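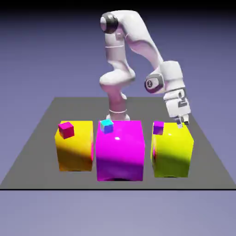 A white robotic arm behind a row of colored boxes, in a computer rendering.

The print workshop at Konville is up one flight of stairs, over a tire shop, and it smells of linseed oil. The master printer has run it for 30 years. She agreed to talk in September, between two jobs, on condition that she could keep sponging a stone while she did it.

She started on etching presses and came to lithography late. "I wanted to draw and not scratch," she said. "On a stone you can use the side of the crayon. Copper never let me do that."

Most of the shop's work is for living artists, who come in for a week or two and draw directly on the stones. The heaviest weighs 400 pounds and is moved with a hoist. The gallery Elley sends three or four artists a year. Others come on their own and pay by the day.

Asked what goes wrong most often, she said it was color. An artist will approve a proof late in the evening under the shop lights, then see it at a window and want the red changed. "So now we don't sign off after four o'clock. They complain about it. I show them the drawer of rejected proofs."

Her longest job was a portfolio called Gallagher, a set of river views that took 9 stones for a single sheet. The paper stretched a little with each pass -- the weather was damp -- and the last two colors had to be redrawn to fit.

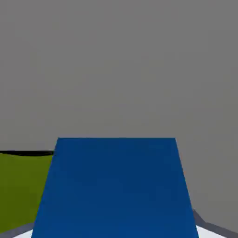

Blue block against gray, computer rendering.

She has firm views on numbering. The edition is fixed before printing begins, and the stone is ground down once the sheets are signed. She keeps 2 printer's proofs of everything. One hangs in the shop for a year and the other goes flat in a drawer.

"People ask if a low number is better," she said. "The sheets get shuffled while they dry. Number one might have been the last one I pulled."

Buyers worry her more than artists do. She has seen good prints taped to acid board and hung over radiators. Her advice is to ask the seller to take the print out of its frame before paying, and to look at the back of the sheet as well as the front.

Next on the press is a two-color poster for Clukidov, the puppet theater across the river. The artist wants a green that prints over black. "It won't," she said. "We'll put the green down first and cut the black around it." She put the sponge back in its bowl and went to find the ink.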